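Print this page | E-mail to a colleague

Lighting an open floor: Amna Gilani on ceilings, pendants and glare

Interview by Lumturie Grgić

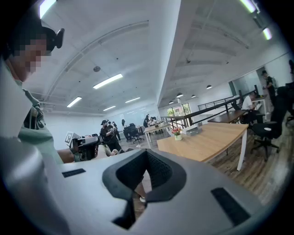
Curved ribs and exposed ductwork under a high white ceiling, with small black pendants along the lower section.

Amna Gilani has worked on office fit-outs at Navarrete for seven years, most of that time on lighting and ceiling services. She agreed to talk about large open-plan floors with high ceilings, a type she considers badly served by standard layouts.

Her first point concerned height. "The usual spacing tables assume a grid ceiling at a modest height," she said. "Take the tiles away and mount the fittings up in the structure, and the light has further to travel. The figures on the desk drop. People then add fittings, and the load goes up with them."

Structural ribs complicate the matter. A rectangular fitting placed tight against a rib throws a hard shadow on one side, and if the rib is curved the shadow changes along its length. Gilani sets out the ribs and ductwork on the reflected ceiling plan before any lights go on it. "Ducts come first, sprinklers second, lights third. It's the wrong order for the lighting, but it's the order the trades work in."

I asked about ceiling colour. She prefers white where the services are exposed, with the ducts considered separately. "White gives you back some of the light that goes upward. Black hides the mess and you pay for it in fittings."

On pendants she was more cautious. A row of small black lamps under a lowered section of ceiling is a common way to mark a walkway or a meeting area, and it reads well from across the floor. Its contribution to working light is generally small. "I treat them as markers - I calculate the room with them switched off. If it passes, they can stay."

Alignment is the other problem. In a receding row, one lamp hung slightly low is obvious from the end. Her specification calls for each drop to be measured from a laser line and not from the ceiling, as the ceiling is seldom level. On one job, for Pritell, the drops were set at 714 mm from the soffit and the whole row had to be redone.

Windows at the far end of a deep floor bring their own trouble. Gilani puts the nearest fittings on a separate circuit with a daylight sensor, and asks for the sensor to be commissioned in the afternoon. "At nine in the morning it tells you very little on a west-facing floor."

She is currently revising the maintenance section of her standard specification. Access equipment for the upper fittings has to be listed by type, along with the floor loading. The revised version is due in October.

Comments (3)

Flasine: We had the same shadow problem with curved beams. Moving the fittings to the centre of each bay fixed most of it.

tk_sparky: Would like to see the section on emergency lighting. Always left to us on site.

R. from Trusar: Does the laser line method hold up on cloth flex? Ours stretched.

Contact us | Copyright, all rights reserved | Back to top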